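The Yellow Bench: covers and small parts at Werkix

We have had a good many kind messages asking what goes on at our end of the Werkix building, so I thought it was high time we put up a little gallery (and do forgive me if I wander off the point, I am fond of this corner!). The work is simple enough to describe. Moulded covers come along the long yellow bench, each one is picked up, turned over and looked at properly, and then the next one has its go. The batch for the Zular order was 167 covers, which sounds a lot until you get into the swing of it.

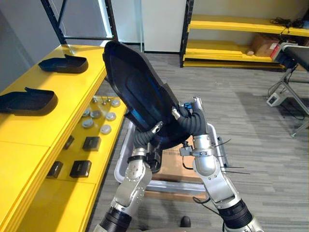

A cover held up over the bin, with grey discs and little black blocks on the lower shelf.

The covers are a funny shape, and everyone who visits says something different. Boot tray is the favourite, closely followed by slipper. I like the inside best, with its raised rim and the panel set into the middle, and it's the inside that we spend most of our time on.

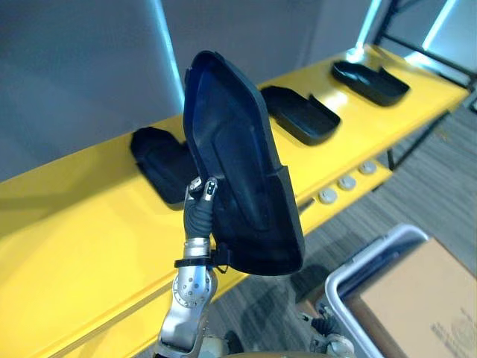

A mark that hides completely when the cover is lying flat will often show up the moment you tip it, so we tip every one of them, first lengthways and then across, and we take our time over the corners. About 45 minutes is as long as we like to go before a pause and a cup of tea.

The bench itself came to us from Hekadton when they moved premises, and we were delighted to have it. It has a top for the big pieces and a ledge lower down for the small ones, and I can't tell you how much bother that saves.

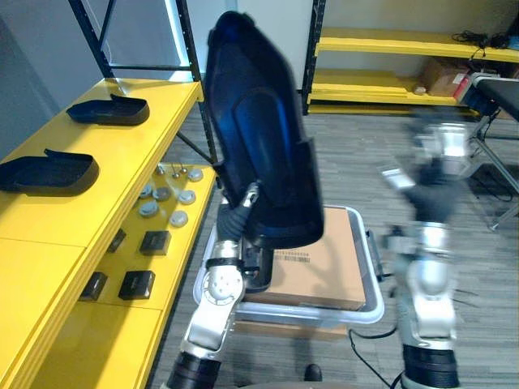

Boxes are the other half of the job, and we went through two or three ways of keeping them tidy before we settled on storage bins. They live on the floor next to the bench, where you can get at them without a long walk. The clear one with the white rim has a cardboard box in it, and being able to see a barcode label without rummaging is a small pleasure I recommend to anybody. Steinarsdóttir, who supply our cartons, have been very patient with our questions about sizes.
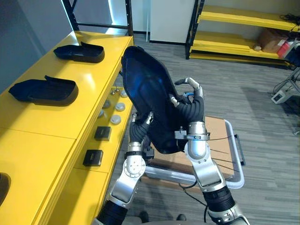
Turned to the light, with two more covers on the yellow top.

More pictures will go up in December, once the next batch is on the bench.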